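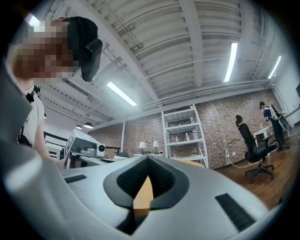
Pre-Purchase Inspection Checklist: Hand-Held Gripper Stations
Mokwood Site, Upper Workroom
Equipment Planning File, Budget Request for the April Review

Purpose. This checklist records the condition of the workroom and of the equipment now in use, so that the request for additional stations can be priced correctly. Each item is marked Pass, Pass with Comment, or Hold. An item marked Hold must be cleared before a purchase order is released.

Section 1. Room and Furnishings

1.1 Overhead lighting adequate for close handwork
Pass. All fixtures were working at the time of inspection. No new lighting is requested.

1.2 Floor suitable for rolling chairs and round work tables
Pass with Comment. The wood floor is sound. Chair mats were quoted by Nalard and have been left out of this request.

1.3 Cords and power strips clear of walking areas
Hold. Loose white cables lie on the floor near the desk and must be gathered into a covered channel. The cost is small and is to be charged to building upkeep, not to the equipment budget.

1.4 Enough outlets for the stations requested
Pass with Comment. Outlets are enough for the present stations. Two additional circuits will be needed if the full request is approved. An electrician's estimate is to be attached before the April review.

1.5 Clear space on all sides of each work table
Pass with Comment. Spare chairs should be moved back before each work period. The planned layout allows 72 inches between table centers, and this distance should not be reduced in order to fit another station.

Section 2. Operator Equipment 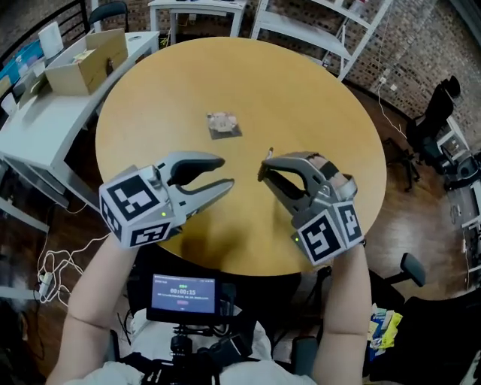

Josué Peixoto

2.1 Grippers supplied as matched pairs
Pass. Operators work with one in each hand. Pairs are to be bought, stored and retired together. The request is for 12 pairs, with no single units.

2.2 Jaw pads secure and evenly worn
Pass with Comment. Pads are treated as a supply item and do not belong on the capital line. The Clavum quotation includes one spare set for each pair. The Lūse quotation does not, and the difference must be added before the two are compared.

2.3 Marker cubes firmly attached, with printed faces clean
Pass. A cube with a scratched or peeling face is to be replaced whole. Reprinted labels applied by hand are not accepted.

2.4 Indicator lights working
Pass. Green lights showed on both units at the table. The meaning of each light color should be posted at the station in large type.

2.5 Hand straps adjustable for all operators
Hold. The present strap is offered in one length. Both suppliers have been asked for a short and a long version, and neither has replied in writing.

2.6 Chest rig and display
Pass with Comment. The timer can be read from a standing position. The weight of the full rig has not been recorded. It should be measured and entered here before the quantity is made final, as it affects how long a work period may be and therefore how many rigs are needed.

2.7 Headsets
Pass with Comment. Face padding is to be wiped down between users. One replacement pad per headset per quarter has been entered under supplies.

Section 3. Work in Progress

3.1 Work item within easy reach of both hands
Pass. Table height was acceptable to the operators asked. Tables of the same height should be ordered.

3.2 Cables on the arm secured and free of snags
Pass with Comment. A cable run along the forearm should be held with a soft tie and given enough slack at the elbow. Soft ties are to be ordered by the box.
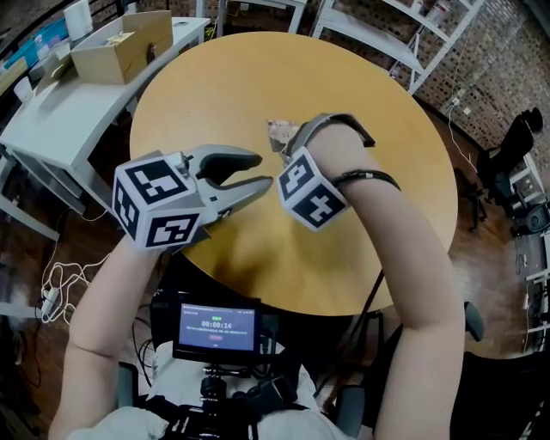 Item 3.2: cable at the right forearm, timer at 00:00:14.

3.3 Table clear of items not needed for the task
Pass. Boxes and paper goods are kept on the side table. A lidded bin would be preferable to open cardboard and has been added to the furniture line.

Section 4. Budget Notes

4.1 The Clavum quotation remains valid for 97 days from the date of issue. The Lūse quotation carries no end date, and one should be obtained.

4.2 Delivery is stated by Clavum as 19 working days after receipt of the order. Installation is not included in either quotation.

4.3 Staff training should be entered as a separate line. It was omitted from the previous request and had to be paid from the repair fund.

4.4 Service coverage is requested for the grippers and displays only. Straps, pads and ties are excluded.

Open items: 1.3, 2.5
Information still to be entered: 1.4, 2.6, 4.1
Inspection date: 9 January 2024
Next inspection: on delivery of the first stations, using this same form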